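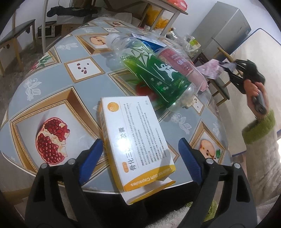 # Fixing a gripper that keeps dropping light boxes

I lost most of an evening to this one, so I'm writing it up while I still remember the order I did things in. My symptom: the hand-held gripper closes on a small carton, gets a decent hold, then lets it slide out as soon as I lift. Bottles were fine! Only cartons, and only some of the time, which drove me nuts.

I blamed the pads first (everybody does). I wiped them down, swapped left for right, and got the same slip. Then Keerthana Kurian asked if I'd looked at the pivots, and of course I hadn't.

## Check the pivots

1. Let go of the handle and pull the power if yours has any.
2. Pinch one fingertip and wiggle it sideways, across the direction it closes.
3. Do the other one. They should feel the same.

Mine didn't. The right side had a tiny rock to it, and under load that pad tipped so only its edge was touching. A bottle is forgiving, but a flat-sided carton just pivots on that edge and goes.

## Take up the slack

Back the pin out, clean it, and look for a shiny worn band. If you see one, replace the pin. I tried shimming mine and got 9 good lifts before it loosened up again, so don't bother. Snug the new one until the rock is gone, then back it off a hair. Too tight and the finger sticks half closed, and you'll squash whatever you're holding (ask me how I know).

## Test it before you trust it

Use an empty carton, please. Keep real medicine out of it until the grip is sorted, and keep your other hand clear of the linkage, it pinches hard. I do 47 lifts over a soft towel and write down every slip. Before the fix I never got past the first few. After it, one slip in the whole run, and that was me grabbing a corner.

If yours still drops things after that, go back and look at the pads. Filippos Kalogeropoulos had one peeling at the back where he couldn't see it, and a fresh bit of adhesive sorted it out.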